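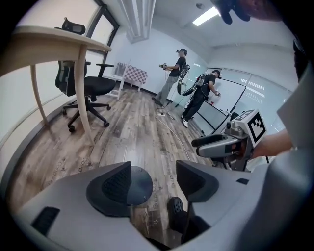

Filed under: Home Office / Desks & Small Things
2 min read

The Clanavside desk started with a complaint from my business partner, Nuwan Bepari, who was tired of working at tables that felt like they belonged in a bank. He wanted a light wood top, slim legs, and enough open space underneath to push a mesh-back chair well out of the way when the day is done. It took us two winters to get there, and I'm still fond of the early one we kept for ourselves.

Please measure before you order! You'll want a clear stretch of wall at least 71 inches long, and a spot near a window if you have one – the pale wood really does look its best in the morning.

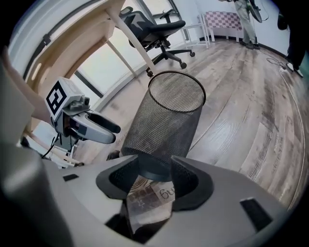
Our mesh wastebasket, the Burkuvden, is sold separately, though plenty of people buy it along with the desk. It's black, round and open at the top, and it weighs so little that you can carry it out to the recycling with a mug of coffee in your other hand. Dust does like to settle in mesh, so give it a wipe with a damp cloth now and then. Crumpled paper is what it's for. Tea bags are better off in the kitchen.

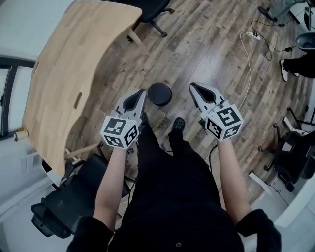
Wood-look floors suit the desk nicely, and the grain in the boards doesn't have to match the top (my own at home doesn't, and I've grown to like it). Add felt pads under the legs if you move your furniture as often as I do.

The desk comes with a 5-year Gamage guarantee, and Uduron handles delivery, usually before noon. Write to me with any questions – I answer the mail myself, a little slowly in August.

Sunil Gamage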